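4. Clearing and resetting the bench top

Do this at the end of each session, before the Clodley covers go back on. Allow 5 minutes.

4.1 Take any food packets off the bench first. Crumbs work their way into cloth and are hard to get out of the speckled top.

4.2 Pick up loose cloths one at a time and shake each one over the bin. Don't wipe the top with a cloth that has been left lying on it – use a clean one from the Fistau pack (part no. 646).

4.3 Fold each cloth in half twice, colour side out, and lay it flat in the perforated basket.

Caution: Knives stay in the block while cloths are being handled. Check that every handle is pushed fully home before you reach past it.

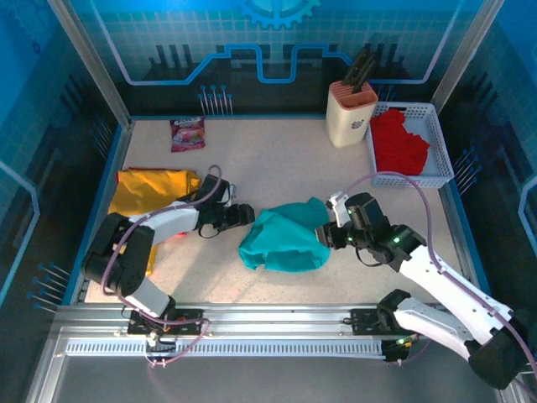 4.4 Set the knife block and the basket side by side at the back of the bench, with the block's logo facing forward. Leave a gap of 40 mm between the basket and the wall.

4.5 Wipe the top from back to front with warm water and a little Kukier neutral cleaner. Dry it straight away.

Note: Don't use bleach or scouring cream. Marks that won't lift with neutral cleaner are covered in section 7.

4.6 Wash used cloths at the end of the week, sorted by colour. Reds go in a separate load – the dye can run for the first few washes.

Replacement cloths and baskets can be ordered through your Trajkovski dealer.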